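Himitz packing bench with belt, four months on

Reviewed June 13, 2019

We run a small returns and outbound desk and replaced two folding tables with the Himitz bench and its matching belt section. Most of what goes over it is plastic mailer bags, some flat and folded, some loose and badly creased. This review covers the bench in that use only. I have not tried it with cartons.

What was ordered

One bench top in green, one belt section with rails, and the post kit. The crates are from Tradden and were bought separately. Assembly took 2 hours with the tools we had. The instructions are adequate, except that the leg drawing shows the brackets mirrored. Dry fit both before tightening anything.

Work surface

The top is flat and stays flat. We checked it with a straightedge on delivery and again last week and found no change worth recording. Tape residue comes off with a damp cloth. Marker does not. The green is easy on the eyes over a long shift, and white mailers stand out against it well enough that a bag left behind gets noticed.

Layout

We keep the crate on the left, the black platform with the printed scale next to it, and the belt on the right. Bags come out of the crate, go across the platform and then onto the belt. The upright post stands behind the platform. Its cable hangs down the right side onto the bench top, and I would have liked a clip for it in the kit. We have since ordered a pack from Nirach.

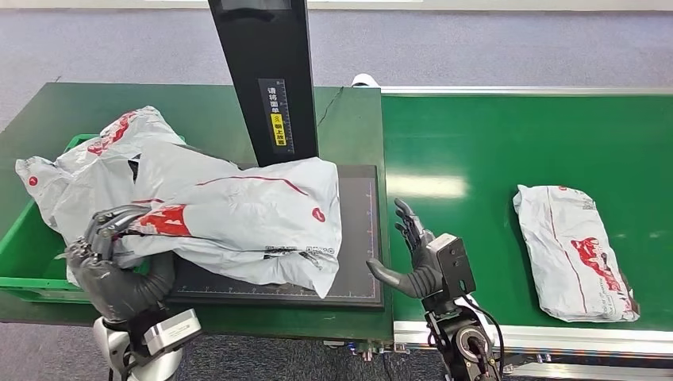 Belt and rails

The belt is the best part of the set. It has enough grip that a flat mailer stays at the angle it was put down, even on a quick start. The silver rails along both edges are straight and have no burrs. Tracking needed one adjustment in the first week and none after that.

The finish does reflect overhead lighting. Under our fixtures there is a pale patch on the belt, and glossy bags passing through it are harder to read. Moving the belt was not possible in our room, so we changed the lamp angle. Check this before you fix the position.

Handling limp bags

Large mailers are awkward on any bench. Pulled from a crate by one fold, they trail over whatever is next to it, and here that means the platform. The scale along its lower edge is easily covered by a draped bag. Fold the bag first, then set it down. A wider gap between crate and platform also helps, but then the reach to the belt gets longer.

Noise and upkeep

Low hum at normal speed – acceptable in a shared room. We wipe the belt daily and check the rail screws every 500 running hours. The manual says 1000, which I consider too long for a bench that gets leaned on.

Verdict

4 out of 5. One point off for the cable routing and the glare. I would buy the belt section again without changes. For the bench top alone, the Durán model is cheaper and the surface is comparable, but its rails do not line up with the Himitz belt.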